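### 4.2 Where breakfast things are kept

The interviews in Section 3 suggested that people arrange a kitchen worktop by occasion more than by type of object. We looked at this more closely for breakfast, the meal our households described in most detail. All 13 households in the Hebden group gave us a drawn plan of their kitchen and a written list of what stayed out on the worktop overnight. Eleven of them also agreed to a second visit in November, when Nigel Bramwell went through the list with whoever usually made breakfast.

We use "standing items" for things that stay on the worktop between meals, and "passing items" for things that come out and go back the same morning. The line between the two was not always clear to the people we spoke to. A bread board, for example, was often listed as a passing item by one adult and as a standing item by another in the same home. Where this happened we kept both answers and did not try to settle the matter.

Toasters were nearly always standing items. The reasons given were weight, crumbs and the trouble of reaching behind other things for the plug. Coffee makers were more mixed. Filter machines stayed out, while stove-top pots tended to go back in a cupboard once washed. French presses fell between the two: they were rinsed, left by the sink to drain and then put either back on the worktop or on a shelf, depending on who did the washing up.

Cloths and towels gave us the most trouble in coding. Participants seldom put them on their lists at all, though every plan showed at least one place for a towel when we asked directly. Kirsty Clegg, who coded the plans, added a separate category for textiles after the first four had been marked up, and those four were then coded again from the start. The commonest places were a rail, an oven door handle and the top of an appliance. This last place was described as temporary by most of those who used it, but it came up again at the second visit in the same homes.

The depth of the worktop also mattered. In the Hebden kitchens the usual depth was 600 mm, which leaves room for two rows of objects. The back row held boxes, jars and organisers, and the front row held whatever was used that day. Boards did not fit this pattern well. Some households stood them upright against the wall, and others laid them flat and treated the surface as part of the worktop – cutting, buttering and setting down cups on the same piece of wood.

A breakfast area with both a toaster oven and a slot toaster, as in Figure 4, keeps two ways of making toast within reach of the coffee and the board.
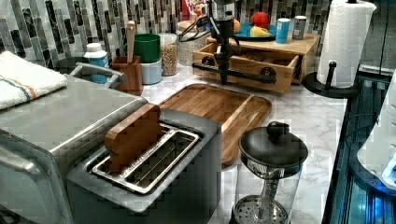
**Figure 4.** Breakfast items on a marble worktop, with a toaster oven and folded towel at the left, a slot toaster in front, a wooden board and a French press.

Households with two toasting appliances did not treat them as equals. The slot toaster was named first for sliced bread, and the larger one was kept for rolls, leftovers and anything with cheese on it. When asked which they would give up if space ran short, most hesitated, and two said they would sooner lose the kettle. Small tools used with the toaster, such as tongs, were kept in a drawer or jar in most homes, but a few people left them beside the appliance.

We repeated the listing task with the Grurville group to see whether the same order held in smaller kitchens. It did for toasters. It did not for boards, which were put away after use in all but one home – in that home there was no cupboard wide enough to take it. Section 4.3 deals with the evening meal, where passing items are more numerous and the lists are less complete.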